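Partanen pulls gripper software after fingers refuse to let go

Tondby, Apr 5, 2026

Partanen has withdrawn the latest software for its Nitix gripper after a fault left the fingers clamped shut on whatever they had last picked up — in the first reported case, the handle of a parts drawer at the company's own Jaritdale workshop.

The drawer came out as planned. The gripper then declined to part with it for 70 minutes, ignoring the release command, the backup release command and a good deal of advice from the staff. Power was cut in the end, and the fingers were backed off with a hex key. The drawer has since returned to duty.
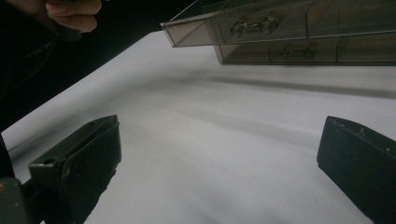
What caused the gripper to stay closed?
A bad force reading. The software took the pull of the drawer for a slipping grip and kept squeezing to make up for it, then treated the open command as an error.

Partanen says 881 units received the update before it was pulled, and that two other sites have reported the same trouble. One involved a coffee tin. There were no injuries, though the company concedes the tin will not be going back on the shelf.

Owners are being told to go back to the previous version and to keep hands clear of the fingers until they have done so. Anyone with a gripper already stuck should switch it off at the wall before reaching for a tool.

A corrected version is promised for July. It will include a release that works without software, a feature the older Nitix model had and which was dropped to save weight.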